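Notance N2 Tabletop Cell: Setup and Care

Home > Cells > Notance N2

The Notance N2 is the small cell we reach for first, and we still get a kick out of how quickly it goes together. One arm, one two-finger gripper, one wrist camera, and it runs happily on an ordinary table.

Clamp the base first, then run the arm to its park position and let it sit for 20 minutes before you home it. The wrist camera wants even light. Shadows are fine as long as they stay put while you work! 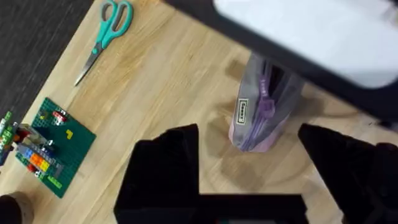
Finger pads are the part you'll get to know best. Wipe them with a dry cloth at the end of each day and swap them every 1000 cycles (two screws per side, and the Emen pads click in with a lovely firm snap). After a swap, open and close the gripper fully before you re-zero it. Skip that and your grip width will drift.

Cable slack matters more than you'd think. Leave a loop as wide as your hand at the wrist, and check it with the arm turned all the way both ways.

Gripper stalls halfway? Clean the slide rails, add one drop of Vītola light oil, and cycle it 22 times by hand from the jog screen. That fixes most of the ones we see on the bench in Darnurham.

Spare pad set: part 589
Pads, screws and hex key included
Page updated 28 January 2023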